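The power strip and the new table

6/24/21

When I moved to the apartment in Destberg, I brought one suitcase, one lamp and a table top from my old office in Skikport. The table top is very light gray, almost white, and every crumb is visible on it. I like it very much anyway.

What I did not bring was enough electricity. The room has two outlets, and both are behind the bed. For 3 weeks I charged my phone in the kitchen, next to the bread, and I worked on the laptop until the battery was empty. Then I went to Tzanetos, the hardware shop on the corner, and I bought a power strip.

I must say I was surprised how many kinds exist. The man in the shop showed me long ones, short ones, and one in the shape of a cube. I asked for a white one, so it would not look too strong on the table. It cost me less than my lunch.

Now the question is where it should live. My first idea was the floor, but I sweep often and I hate to go around cables. My second idea was to fix it with screws under the table, at the back. For this the table must be free, so on Sunday I moved the lamp and all my papers to the bed and wiped the surface with a cloth and a little vinegar.

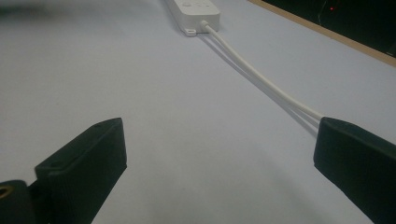
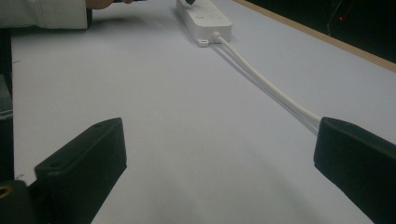
The neighbor from upstairs thinks I should use strong tape and not screws. I tried tape in my old office, and in summer it became soft and everything fell down in the middle of a phone call. So it will be screws, short ones, and I have to measure the thickness of the top before I buy them. I also want a small wooden box from Fandidwood for the extra cable, but they deliver only in July. Until then I will tie it with a piece of string.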